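Adosstead tests lattice fingers on two-arm setup

2019-09-15

Adosstead has finished a first round of gripper trials at its Predville workshop, comparing black lattice fingers with the solid rubber pads it has used until now. The same pair of arms ran both sets, with no change to the controller.

Tanvir Patwary, who led the trials, said the team logged 734 grasps on small blocks, bagged parts and foam pieces. The lattice fingers held on in 95 percent of attempts. The pads did nearly as well on blocks but often slipped on plastic bags.

"Bags are what we get asked for most," Patwary said. Swapping a full set of fingers takes seven minutes.

Roman Rutkowska of Groltlow, which supplies the fingers, said a stiffer version is planned for January. Wrist camera mounts will stay the same. 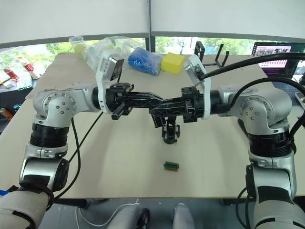 Will the new fingers fit older arms?
Any arm with the current wrist bracket can take them, but the grip force has to be set again after the swap.

A second round, with heavier parts, will be run at the Piątek site.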